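Game thread: Kanska at Sukby, last one before the break

northend_row6
Puck drop in an hour. Kanska has dropped two of three on this trip and the power play has gone cold again. Ó Ceallaigh is back on the second line after missing the last game with the shoulder. Mellska gets the start in net. I would have gone with the kid, but that's me.

bluelinebill
I'm fine with Mellska. He has played well in that building before. The kid gave up two soft ones from the left side last time out and the coach noticed.

Tarn_77
He gave up two soft ones because the defense left him alone all night. Put anybody back there behind that third pair and see how it goes.

bluelinebill
Mellska played behind the same third pair and won.

Tarn_77
Against the worst team in the league.

northend_row6
Can we get through one game thread without the goalie argument? Does anyone know if the radio feed is working? Mine keeps dropping.

oldbarn
Radio is fine here. Announced attendance in Sukby last time was 1577, so you'll at least be able to hear the benches.

The preview in the supporters' magazine is worth a read if you haven't seen it. I'm pasting part of it for the people who don't get it.

"Sukby plays a simple game at home. They dump it in, they change lines early, and they wait for the other side to get tired in the second period. Kanska has not handled that well since September. The long change has been a problem, and the defense has iced the puck more than any coach would like.
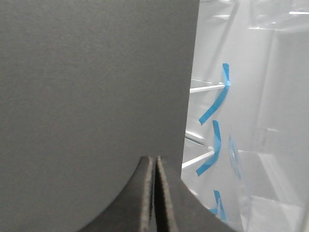
Page 2

The answer is to keep shifts short and carry the puck out on the weak side. Ó Ceallaigh's return helps, as he is the one forward who comes back deep enough to give the defense a pass. If Kanska is even after two periods, it should have the legs to win." - Senan Ní Chonaill, 15 March 2018

Tarn_77
So she agrees with me about the defense.

oldbarn
She agrees they ice the puck too much. She doesn't mention the goalies at all.

crosscheck_carl
I don't buy the part about Ó Ceallaigh. He comes back deep and then he's the last man up the ice. You lose a forward on every rush. I'd sooner have him on the wall and let the center do that job.

northend_row6
The center can't do it and take every draw in our end too. We tried that in September and he was worn out by the second period.

crosscheck_carl
Then dress another center. We have one sitting in the stands.

bluelinebill
Carl has a point there. I'd take a right-handed center over a seventh defenseman who plays four shifts.

Tarn_77
Anyone making the drive? It's some 300 miles for me, so no.

oldbarn
Two of us are in the lot now. Parking is on the far side of the rink, the near lot is closed. Visitors' section is behind the penalty boxes this time.

northend_row6
Lines are up. Ó Ceallaigh is on the wing, third pair is unchanged, extra center is scratched again.

crosscheck_carl
Of course he is.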